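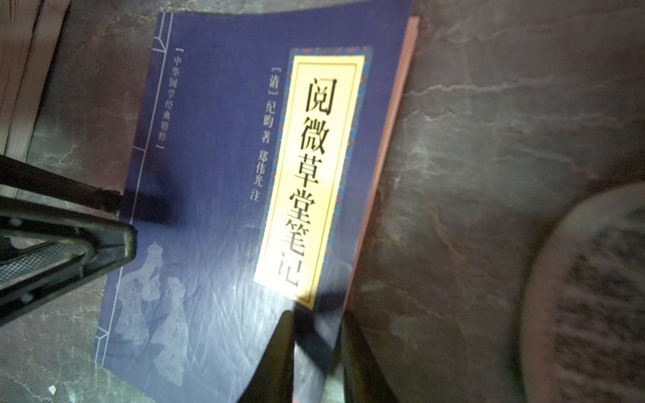 Ji Yun's "Notes of the Thatched Abode of Close Scrutiny," between the fingers of a gripper at the Odukoya open day.

The man next to me had driven two hours to see the future and he wanted to know when it would pick something up.

It was April 13, 2019, the Odukoya robotics lab in Trisedby had thrown open its doors, and a crowd of us stood in our coats watching a machine think about a book. The job, according to the sheet taped to the door, was "desk clearing." Two arms, a work surface, some paperbacks and office supplies. I have a teenager at home who has been assigned the same job since 2016, so I felt qualified to judge.

"It goes faster when people aren't looking," said Crisanto Ignacio, who built most of the control software and was eating a granola bar with the calm of someone who has watched a lot of these. I asked if that was a joke. He said only partly.

The reading matter was Chinese classics in paperback, all in navy or some near relative of it, with yellow title labels. Tang poems, Zhuangzi, the ghost stories and gossip of Ji Yun. I had expected blocks. Palesa Engelbrecht, who runs the lab, told me blocks are what you use when you want applause. A paperback is floppy and slick, and it lies so flat that there is nothing to get hold of. Put several down that look nearly alike and the software has to work out where one stops and the next begins.

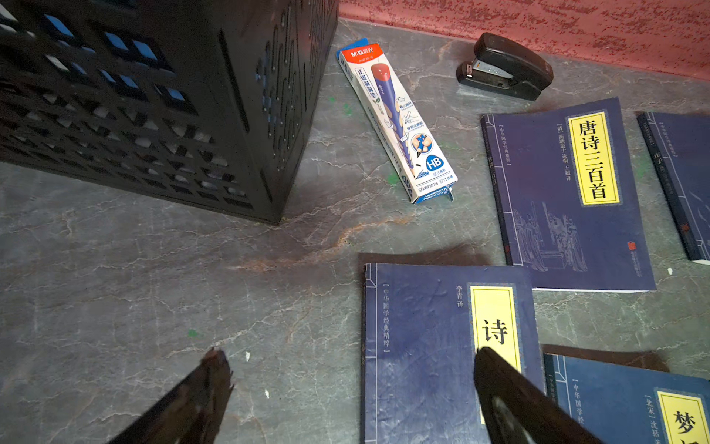

The pencil box is a kinder assignment, she said, being stiff and having corners. The stapler is harder than it looks. It has a hinge, and things with hinges have opinions. A previous system, Sturkance, used to grab its stapler by the wrong end so reliably that the staff began to root for it.

The current one is called Flodier, a name that won an office vote and that Engelbrecht plainly did not vote for. By that morning it had logged 867 practice runs. I asked how many were good ones. "Define good," said Ignacio, and went looking for another granola bar.

What you notice, if you stand there long enough, is how much of the work is hesitating. An arm drifts in over a cover, stops, turns its wrist a little, backs off, and comes in again from what seems to me exactly the same place. A girl near the front, maybe 4 years old, gave it advice throughout. "Under," she kept saying. "Go under." Engelbrecht said later that this was also the view of her senior engineer.
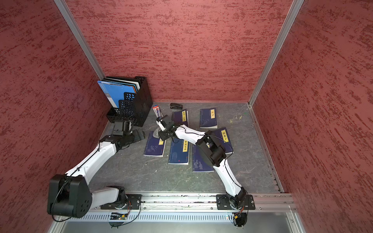 Both arms at work inside the red-walled enclosure, with the file organizer at the back left.

Around 3 the lab put out coffee and most of the crowd went to it, including the man who had driven two hours. I stayed by the rail with the girl and her father. Ignacio reset a run, typed something, deleted it, and typed it again.

There will be another open day in June. Engelbrecht would like to try hardcovers. Ignacio would like to try one hardcover.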